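Handheld grippers for teaching a table-setting arm – cable or no cable?

mawuli_a
27/06/2021
Picking this up from my old build log. I have two handheld grippers working now, both wired, and I'm recording myself setting and clearing a place at the table so the arms can learn from it later. Plate, fork, knife, wire caddy for the utensils. Each gripper cost me 72 dollars in parts, not counting the motor I cooked in November.

My problem is the cables. They drag on everything, and I catch myself steering around them, which then ends up in the recordings. Has anyone here gone wireless and been happy with it?

okabe_fan
Went wireless, went back. Radio dropouts wrecked one take in 11 and I only noticed after a whole evening of recording. Keep the wire and hang it from above.

Prular
Disagree with hanging it. An overhead line pulls up on your wrist the whole time and you fight it without knowing. I run mine down my forearm with two velcro straps and leave slack at the elbow. Cheap and boring and it works.

okabe_fan
Depends on the line! With a light retractor (badge reel type, not the tool balancer kind) I can't feel it at all.

Prular
You can't feel it, but your force readings can. Plot them with the gripper held still and then tell me.

dralilance
Side question for the OP, why are you teaching it with a fork? Mine was hopeless with anything thin on a hard table. The jaws just skate over it. I started with blocks and got 30 clean takes before I touched a utensil.

mawuli_a
Because I want it to set a table, and blocks don't tell me anything about forks :) The placemat helps more than I expected, it has enough give that the jaws can get under a handle. Plates are another matter. I still can't get a good grab on a rim with these jaws. 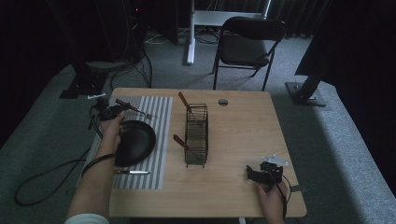 Anyway, I tried the forearm straps last night and I like them so far. Roughly an hour in I had stopped thinking about the cable, at least on the right side. The left one still snags when I reach across. I'll try the badge reel on that side next and post both plots, so you two can keep arguing with some numbers in hand.

dralilance
Fair enough on the forks. For plates try softer pads, I glued strips of bike tube inside my jaws and it grips a rim fine now.

okabe_fan
Bike tube leaves black marks on light plates, just so you know. Silicone baking mat, cut up.

Prular
Post the plots with the gripper at rest first please. Same arm position for both.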